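The Playroom at Todside: Gallery

Welcome to our little gallery! The playroom opened in the back half of the Todside hall in May, and families have been asking for pictures ever since, so I've finally sat down and put a page together. The room is bigger than it sounds from the street and it has a lovely, lived-in muddle to it by mid-morning, which I wouldn't change for the world.

A bit of background for anyone new. We raised £2,509 between us, £1,705 of it from the Ovness sponsored walk (70 of you turned up, in that rain!), and nearly all of it went on furniture, storage and toys. The low tables came second-hand from the nursery at Korkus when it moved, and Mariama Tetteh fetched them over in her van in two trips. She also chose the blues, and I think she got them spot on.

We kept the layout very simple. Storage goes against the wall, tables sit out in the middle, and the toys live wherever the children last had them — we do try! Children up to five are welcome with a grown-up, and snacks are part of the morning, so bring something your child likes. Plates are in the kitchen, second cupboard along. Please label bottles, as we had three mix-ups in one week.

If you came to the Bawa street party you'll know some of the toys already. The bigger soft ones were given to us afterwards and they've been hugged half to death.

Do send me your own pictures, I'd love to add more. Click any picture for the larger size.

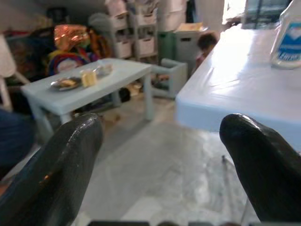 Snack on the little low table, with the toy pile in all its glory behind and the white shelving and bins beyond. The big light blue table is on the right — such a cheerful colour!

Still on our wish list: a second small chair with arms, more picture books, and a rug for the reading corner. If you have any of these going spare, leave a note at the hall and I'll come and collect. Thank you all so much, it's a joy to see the room used like this.

Page updated 19 March 2018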